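Projet Cesto : ranger un plan de travail partagé
Rapport de Nadja Trummer et Fares Semaan
Encadrement : Urmila Shakya

2. Méthode

Nous avons travaillé sur la cuisine commune de la résidence Rakeck, utilisée par neuf étudiants. Un questionnaire a d'abord été distribué aux occupants, puis nous avons relevé pendant deux semaines d'avril les objets laissés sur le plan de travail entre deux repas. Le relevé comporte 343 lignes. Chaque ligne indique l'objet, la zone et l'heure.

Le plan a été divisé en trois zones : le fond, la gauche et le centre. Les appareils électriques n'ont pas été déplacés pendant le relevé, sauf pour le nettoyage du vendredi.

3. Résultats

Sur les 343 lignes, 67 concernent des aliments emballés qui ont déjà une place dans le placard. Les occupants interrogés disent les laisser dehors parce qu'ils s'en servent le matin. Le placard est à 90 cm du plan, mais sa porte gêne le passage quand elle est ouverte.

La zone de gauche change peu. Le mini-four et le grille-pain y restent en permanence, et le torchon est posé sur le four faute de crochet.

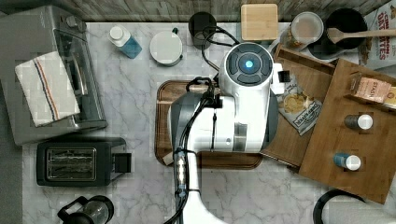

Le fond du plan pose plus de difficultés. On y trouve côte à côte des récipients fermés, une tasse, une boîte en bois et un bocal, sans ordre fixe. La planche à découper reste au centre et réduit la surface libre pour poser une assiette.

4. Propositions

Nous proposons un crochet pour le torchon, un bac unique pour le petit déjeuner et un rangement vertical pour la planche. Ghada Sayegh a dessiné le bac, dont les cotes figurent en annexe B. L'essai commencera après validation par la résidence.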